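How I Put Together a Small Table Bouquet (Without Buying a Ready-Made One)

I used to be the person who grabbed whatever wrapped bunch was nearest the checkout, pulled off the rubber band, and dropped the whole thing in a pitcher. It always looked fine for a day and then sort of collapsed into itself. My friend Iqra Ghauri finally sat me down one Sunday and showed me how she does hers, and I've been doing some version of it ever since. It's easy! It's also pretty forgiving, so if you've been putting this off because you think you need classes or fancy gear, please don't.

This is for a small, loose, hand-tied bouquet in soft colors. You can lay it down on the table while you set everything else up, carry it over to a neighbor, or trim it short and stand it in a cup. Same steps for all of those until the very end.

What you'll need

3 larger blooms (I like ranunculus or garden roses, whatever the store has that's open but not blown)
A handful of medium flowers, like spray roses or carnations
Small leafy greenery — more than you think
Sharp scissors or pruners
Twine or floral tape
A clean bucket or a big pitcher of cool water
A cup or short vase, if you're displaying it right away

I've had good luck with carnations, by the way. They get a bad rap, but a peach or cream carnation tucked down low looks really pretty and it outlasts everything around it.

Picking your colors

I stay in one family and then let one color be a little louder. Pink, cream and peach are my safe bet, and yellow is what wakes them up. Without the yellow the whole thing can go a bit baby-shower on you (nothing against baby showers, I've made flowers for plenty). Keep the yellow to a few stems and spread them out.

If your store only has mixed bunches, buy two and pull out what you don't want. Usman Tanoli, who hosts a lot more dinners than I do, swears by this, and he puts the rejects in the bathroom so they aren't wasted. I've copied him on that too.

Step 1: Give the flowers a drink

When you get home, snip a little off the bottom of each stem at an angle and get them straight into cool water. Leave them a couple of hours if you can, or overnight somewhere cool. I skipped this for years and then complained that my flowers drooped. Don't be me.

Step 2: Strip the stems

Pull the leaves off the lower half of every stem, and a bit higher on the greenery. Anything that ends up underwater is going to get slimy. Roses have thorns, so run the back of your scissors down the stem or snap them off sideways with your thumb. Wear a glove if you're not used to it — I've got a scar to show for one lazy afternoon with a bunch of spray roses.

Lay everything out in piles by type. Yes, it takes over the table. It makes the next part go so much faster, though, and you won't be digging around one-handed for a carnation while the rest slides out of your grip.

Step 3: Start in your hand

Take one of your big blooms and a piece of greenery and hold them loosely between your thumb and first finger, a good way down from the heads. Add the next stem at a slant, crossing over the first. Turn the whole thing a little. Add another stem at the same slant. Turn again.

That's the spiral, and it's really the one technique you have to learn. It feels clumsy the first time and your hand will cramp. If you go wrong, just set it down and start over, the flowers don't mind. The trick Iqra gave me was to loosen my grip way more than felt right. I'd been strangling the stems and that's why mine came out looking like a microphone.

Step 4: Fill in the gaps

Once your bigger blooms are in, start tucking the medium flowers in between. Let some sit a little lower than others. If every head is at the same height it'll look stiff, so I pull one or two up and push a couple down as I go. Greenery goes in all the way through, with a few sprigs saved for the outside edge.

Hold it at arm's length in front of a mirror every so often. You'll spot bald patches that way that you'd never see looking straight down.

Step 5: Tie it off

Wrap your twine around the spot where your fingers are holding the stems, three or four times around, and knot it. Snug but not squashed! Then trim the bottoms so they're even. If the spiral worked, a hand-tied bunch will sometimes even stand up by itself on its stems, and you should absolutely call somebody into the room to look.

Step 6: Find it a spot on the table

Dark wood tones are my favorite thing to put pale flowers on. Pinks and creams can disappear on a white tablecloth, but against a deep brown top they really stand out, even lying flat over to one side. I like a bit of colored glass or plastic nearby as well. Aqua is great with peach, and a see-through cup keeps it from feeling heavy.
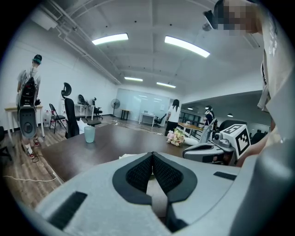

Step 7: Move it to water

Don't leave it lying out for long. When you're done admiring it, give the stems one more quick trim and stand the bouquet in fresh water, twine and all. If you're using a cup, cut the stems short enough that the flowers rest right on the rim. Measure against the outside of the cup before you snip, and cut a little longer than you think. You can always take more off.

Change the water every other day. Mine usually look good for about a week, and the carnations go longer.

If something goes wrong

Heads flopping over: recut the stems and put the bunch in deep, cool water for a while. Roses often perk back up.

Too small: add greenery around the outside and retie. Cheapest fix there is.

Too tall for the table: trim and trim again. You want to see the person across from you at dinner.

Happy snipping, and save your twine, it's good for the next one!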